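Search products
Enter keyword or part no.
Go

Nernon two-arm bench unit

The Nernon is a pair of white arms with multi-fingered hands, sold for light assembly and for labs testing what such hands can do. Gestthorpe supplies it, sets it up and trains two of your staff.

Customers ask whether it can take over a bench job yet. For some jobs, yes. In October Lumturie Hodžić ran our peg and plate task 168 times and the unit finished 100 of them without help. A person finishes nearly all of them, and faster. Small pegs are still the weak point — the fingers close well on a thick cylinder and less well on a thin one. Folding laundry and loading a dishwasher are not supported.

Supplied with: two arms, two hands, controller, cables. The task board is ordered separately (part 362). Table not included.
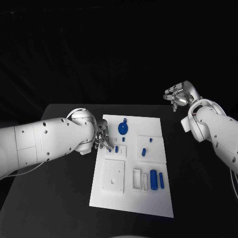 Nernon arms over the task board, with blue parts and white plates.

Each hand is changed as one piece. Allow 29 minutes for a swap, plus calibration. Keep cables clear of the elbow joints when the arms are raised.

For a trial with your own parts, send samples to Umut Kırmızıgül at the Gestthorpe workshop. Parts are returned with a written result — pass or fail.

Print this page
E-mail this page

Related items
Task board, part 362
Spare hand, left or right
Sarker bench controller
Pavlović cable guide set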